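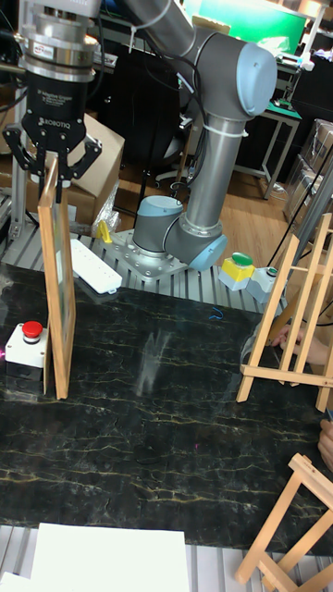
Equipment planning meeting, 28/06/2018

Present: Arlindo Leite, Zixuan Lü, people from the Rundora side, and me taking notes (badly, sorry, I was also eating)

We started late while Arlindo hunted for the May minutes. Approved with one fix: the Vasconcelos quote was for two sets of finger pads, and I'd written three. My mistake!

Grippers. Zixuan wants a second gripper before the fall work starts, and I'm with her. Swapping fingers between the frame jobs and the small-parts jobs eats up half a morning, and then whoever comes next has to check everything again. Arlindo asked if we could get by with a quick-change plate from Zurero instead (a lot cheaper, and they have it in stock). We went back and forth on this for ages. Agreed to get the plate priced properly first, with the cable adapter included this time, and keep the gripper on the list for next quarter.

Easels and frames. I asked for 20 more wooden frames and 6 easels. The frames are $115 for the lot and the easels come to $185. Arlindo thought that was steep for easels, but the cheap ones wobble and we've been through that already. Approved, order to go through Onon. I'll send it in tomorrow.

Power and cables. Zixuan would like proper cable trays along the platform and a power strip that's mounted down. Everyone liked this, and then we got stuck on which budget it comes out of. Arlindo says facilities, I say ours if we ever want to see it. He'll ask.

Service contract. The Rundora folks went over the renewal. Same terms, slower response time, which I grumbled about. They're going to see if we can keep the old one.

To do:
Zixuan: plate price from Zurero, with adapter
Arlindo: cable tray money
Me: Onon order, corrected May minutes
Rundora: response time

Next meeting once the Zurero price is in. Zixuan has the room booking.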